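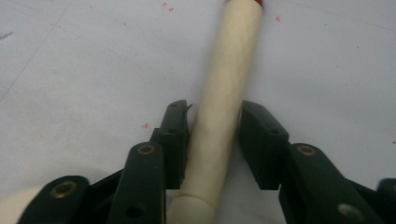 Progress report to the Stuminberg Fund
Davton Kitchen Book, second installment
April 5, 2026
From: Raghda Tarawneh
To: Dima Obeidat, small grants

Hi Dima,

You told me on the phone that I could write this one the way I talk, so I'm taking you at your word. The budget sheet is attached separately and Tala has checked it, so you don't have to rely on my adding up.

Where we are

The collecting part is finished! We closed the recipe drop on the last day of the winter term and we have 457 cards. They came in through the library desk, through the two schools, through the box on the counter at Mahasneh bakery, and a fair few came pushed through my own front door in envelopes with no name on them. I had written in the application that we'd be happy with a lot fewer, and I was a bit worried even about that, so you can imagine what my dining table looks like. We've stopped eating on it.

Not all of them are going to be in the book. Plenty are the same dish from different houses (I could fill a separate volume with lentil soup), and some are so short that they're more of a hint than a recipe. One just says "the usual, but with more lemon." I'm keeping that one for the inside cover if the others will let me.

The plan from the start was to print 80 recipes and put the rest in binders at the library where anyone can read them and copy them out, and we're sticking to it. Tala wanted to go higher once she saw how good the pile was, and I did too for a week or so, but then Favholm sent over the price for a thicker spine and we both came back to our senses.

Choosing

We did the choosing over four long evenings at the library after it closed. It was me, Tala Salameh, Nisreen Najjar and Rima Chidiac, plus whoever's kids had to come along. We read every card out loud. It's slow, but you hear the person much better that way, and you also hear straight off when a step is missing. Somewhere in the second evening we worked out that we needed rules, because we were going with whatever we were hungry for, and we were ending up with a book of desserts.

So now there's a page for each part of the meal and a limit on each, and nobody gets more than two recipes in the book, however good a cook they are. Rima's mother took that last rule quite hard. She'd handed in a stack as thick as my thumb, all beautifully written, and I had to go round and explain it in person over coffee. She's fine now. She has picked her two, changed her mind, and picked again.

We disagreed properly on one thing, and I'd like you to know about it in case it comes up at your end. Nisreen felt that recipes should go in exactly as they were handed over, spelling and all. Tala felt that a book people can't cook from is no use to anyone. We've settled on printing the recipe in a tidy version and putting a line or two of the cook's own words above it, just as they wrote them. The tidy version goes back to the cook for a yes before it goes to the printer. This adds a round of phone calls that I hadn't planned for, and it's the main reason we're behind on layout.

Testing

Testing has been the best fun of the whole thing, and also the most expensive. Every recipe that's going in gets cooked by somebody who didn't write it, in an ordinary home kitchen, from the card alone. The tester writes on the card wherever they got stuck. We've been through more than half.

What comes back is mostly the same few problems. Oven heat is missing from a lot of them. "A cup" means a coffee cup in one family, a tea glass in another and a measuring cup in a third. Rice is a real headache, because everyone washes it differently and everyone is sure their way is the only one. Yogurt in a hot pot is another one that cards tend to skip over, and if you've never done it before you will split it, like I did, twice, on a Saturday with guests coming.

The stuffed grape leaves had to go to a second tester. The first rolled them very loosely and they opened up in the pot. We've rewritten that step and it now takes up most of a page, and Nisreen is drawing the folds by hand so people can follow along. She's a much better artist than she ever let on.

I should say that the testing line in the budget is going to be overspent. We had put in for groceries as if every recipe would work the first time, and that was silly of me. I've covered it by moving money out of room hire, as the library has let us have the back room free on the evenings it's closed. It comes out level. If you'd like that on a proper change form, send me one and I'll fill it in the same day.

Cooking sessions

The sessions are running every other week in the school kitchen. Each one is 90 minutes, which sounded like plenty when I wrote it down and is tight in practice once you've got everyone's coats off and hands washed. We've learned to start with something that can sit on the stove by itself, and then do the chopping while it cooks. The cook whose recipe it is leads if they want to. Some of them really don't want to stand up in front of people, so then Rima leads and the cook sits at the end of the table and corrects her, and that works just as well and gets more laughs.

Turnout has gone up and down. The sessions near the school holidays were thin, and the one that clashed with the big soccer match was three of us and a very large tray of chicken - we took it round to the neighbors after. The bread session was packed. The bakery sent us home with a bag of their own starter dough to share out, and I'm told it's still alive in several fridges.

What I hadn't thought about is how many people come who aren't in the book at all and have never handed in a card. They just moved here, or they live on their own, or they came with a friend. A couple of the older men from the allotments now turn up every time and do nothing but peel garlic and argue. I'd love to keep the sessions going after the book is out, and I'll come to that further down.

Layout and printing

Favholm is doing the printing and they've been patient with us. We went to see paper samples and picked an off-white one with a bit of a coating, so that it can take a splash of oil without looking ruined. The binding lies flat when the book is open. This was the one thing every single person asked for. It costs more than the glued kind, but it was in the original quote, so no change there.

Arabic and English will run side by side, Arabic on the right-hand page and English on the left. It took us ages to get the page numbers to behave, and I won't go into it. Tala is doing all the Arabic proofreading and I'm doing the English, and then we swap, mostly to catch places where the two sides give different amounts. We've found some beauties. One side of the lamb stew had a pinch of salt and the other had a spoonful.

We had hoped to go to print before the summer. With the extra round of phone calls I now think the files will be ready at the end of it, and the launch would be in September, at the start of the school year. I did ask the schools before writing this and they prefer it that way anyway, as they can send a note home with the kids.

Things that have been hard

Permissions. I made a simple form, one page, and I still don't have it back for everyone. People say yes very happily and then the form lives behind the clock for a month. I've started carrying spares and a pen everywhere I go, including to a wedding.

There are also two cards where the person has passed away since handing them in. We've spoken to both families and both want the recipes in. One daughter asked if she could write the few lines at the top herself, and of course she can. I've held that page open for her and I'm not going to hurry her, even if it means the page is the last one in.

The other hard thing is just my own time. I had put myself down for one day a week and it's been closer to two. I'm not asking for money for it, but if you're reading applications for projects like this one, I'd tell people to double whatever they first thought for the talking part.

What's next

Between now and the next report we'll finish testing, get the last forms in, and send Favholm the first half of the pages so they can run a proof. Nisreen has two more drawings to do. The sessions carry on until school breaks up, and then we stop for the summer when the kitchen is closed.

And a question for you. There will be a small amount left over from the launch line, because the bakery has offered to do the food. Could we put that toward ingredients for sessions through the fall? I know it's outside the dates on the agreement, so tell me if it's a no and I'll put it into extra copies for the library and the schools.

You did say you might come out and see a session. The next ones are listed on the budget sheet, on the second tab. Come hungry, and if you can, bring a box with a lid, because Rima's mother doesn't let people leave without one.

All the best,
Raghda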